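Planner keeps pushing the wrong block when two are close together

Asked by Leonie Faulkner, 21 Jul 2021

Running Murkell for the planning side with our own push policy on top. Instruction comes in as text ("move the red star to the green star"), the policy puts out a 2D delta for the tip, arm follows. Fine when the blocks are spread out. When two are nearly touching it gets the target right in the log and then shoves the neighbor. Trained on 700 episodes, 67 held out. Tip height is fixed, speed cap is default.

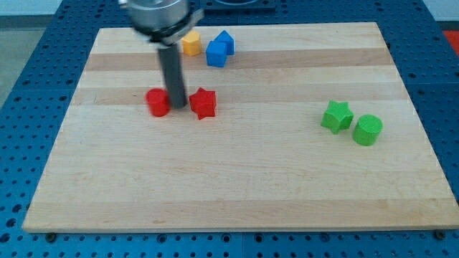
Pose tracking is what I suspected first, so I logged it for 16 runs and the centroids look ok to me. Contact side is where it goes bad. With the rod down between the red cylinder and the red star like that, a small error in the delta and you're pushing the cylinder. Same deal with the green pair, and the yellow hexagon next to the blue ones is worse. Do I need more data or is this a planner setting? Config is stock apart from the workspace limits.

2 answers

Keith Doolan

Planner setting, mostly. Stock clearance treats the tip as a point. Set tip_radius to your real rod radius plus a bit, then turn on approach_check so it picks a contact side with room behind it. If there is no free side it should return no_approach and you handle that yourself, we do a small separating push and replan.

Also check your latency. If the action is computed off an old image the tip has already moved by the time the delta gets applied. Stamp the images at capture, not when the callback fires. We lost most of March to that one.

More data wont hurt but do the above first. Look at how many of your 700 start with blocks nearly touching, if its hardly any then yeah, collect those.

Clem Rakena

Had this on Somham, not Murkell, so might not apply. Lowering the speed cap helped. See issue 458 I think, someone posted a patch

Comment from Leonie Faulkner: tip_radius was 0. Set it, wrong-block pushes way down on the red pair. Still getting no_approach a lot on the blue ones, will try teh separating push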